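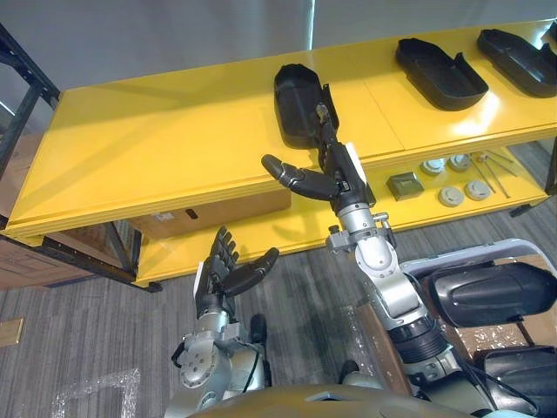

## 4.2 Surface colour and the handling of dark containers

The second part of the study dealt with the colour of the work surface. Dark moulded trays are common in light assembly and packing work, and the workplaces taking part in this study had mostly bought them in black. The benches had been chosen at other times and by other people. At Clulis the tops were dark grey laminate, at Goreo they were white, and at Skerkthorpe they were a mixture of bare steel and painted board left over from an earlier fit-out. Black trays on a bright yellow table, with a plain pale grey wall behind, are shown in Figure 3.

Of the workers who agreed to take part, 88 completed both the eyesight screening and the follow-up interview. Records were kept for 458 shifts. The lighting at bench height was set at 300 lux for every trial shift, and blinds were kept closed where a bench stood near a window. Workers who usually wore glasses at the bench continued to do so.

Each worker used a light surface, a dark surface and a yellow surface, in an order drawn by lot. A change of surface was made only between shifts. Workers were given 30 minutes to settle in before any errors were recorded, as the pilot had shown that the first part of a shift on a new surface was slower for nearly everyone. An error was recorded when a tray was put down partly on another tray, when it was knocked while a worker was reaching for something else, or when a part was left in a tray that had been marked as empty.

Knocks were most frequent on the dark surface at all three sites. The difference between the light and yellow surfaces was small, and at Goreo it was within the range expected by chance. Older workers gained more from the change away from the dark surface than younger workers did, and this held after length of service was taken into account. Left-over parts did not follow the same pattern. A black part inside a black tray is no easier to see when the bench beneath is changed, and the tray interior was outside the scope of the trial. Several workers raised this point in interview.

The rim of the tray deserves separate mention. Where a tray has a raised rim, the outer edge is the line a worker looks for when reaching, and it is the line most easily lost against a dark background. A rim that catches the overhead light may offset this to some extent. It may also add glare on a glossy surface, and complaints of glare were more common for the white tops than for the yellow ones. Matt finishes were not tested.

### 4.2.1 Lower shelves

Tables with a second tier beneath the working surface raise a further difficulty. The lower shelf receives less light than the top, and small parts kept there tend to be found by touch. Readings taken under the top at Skerkthorpe were well below those at bench height, even where the shelf was painted a light colour. Workers described leaning back or crouching to see to the rear of the shelf — a movement that had not been listed in the site's own task assessment.

Shelf colour was not varied as part of the trial, and the findings on this point rest on interviews alone. They suggest that a light or bright shelf is preferred and that parts stored near the front edge are used first, whatever the labelling says. At Clulis this had led to older stock building up at the back. The site has since moved its small parts to shallow drawers, and no shelf data were collected there after November.

### 4.2.2 Limits of the comparison

The three sites differed in more than their benches. Goreo ran a shorter shift and rotated its workers between tasks, while Skerkthorpe did neither. Trays at all sites came in several sizes, and the error sheet did not separate them. Errors were recorded by team leaders who knew which surface was in use, and some may have expected the dark surface to do worse.

The lighting records were checked with the Grgić method described in Section 3, which gives a single value for each bench and does not account for shadows cast by the worker. Shadowing was greatest for tall workers at the steel benches and may explain part of the variation seen at Skerkthorpe. Results for that site are therefore reported separately in the tables that follow, and the combined values should be read with the site values beside them.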